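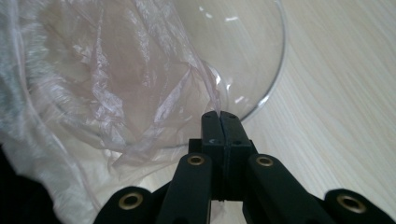

Furnival Refill is a weekly shop where you buy dry goods by weight and bring your own packaging. Most customers come with jars, but almost anything clean will do. A thin plastic bag bunched up in a glass bowl is fine for rice or lentils once you get it to the counter, and the bowl can be filled as well. We weigh whatever you bring before you fill it and take that off the total.

When are you open?
Thursdays and Saturdays at the Pondum Street hall. Doors close at 5 pm and the scales are switched off shortly before that, so please don't leave a big order to the end.

Do I need to be a member?
No. Members pay 44 dollars a year and get a discount on flour, oats and dried beans. Everyone else pays the shelf price.

Can I order ahead?
Yes, for anything over two pounds. Send your order 48 hours before you plan to collect. Naheed Shaikh handles orders and will reply if something is out of stock.

What if my container has a label or an old smell?
Labels don't matter. Strong smells do, especially coffee and curry powder. Wash the container and leave it open overnight.

Do you stock anything for people with allergies?
Nuts are kept in separate bins at the back, but the room is shared and scoops do get mixed up. If you have a serious allergy, we suggest buying sealed goods elsewhere.

Do you sell liquids?
Cooking oil and vinegar only - bring a bottle with a tight cap. Dish soap stopped in March and we don't have a new supplier yet.

Can I return something?
Not once it has left the hall. If the weight on your slip looks wrong, speak to Howard Dawber at the counter before you go and he will weigh it again.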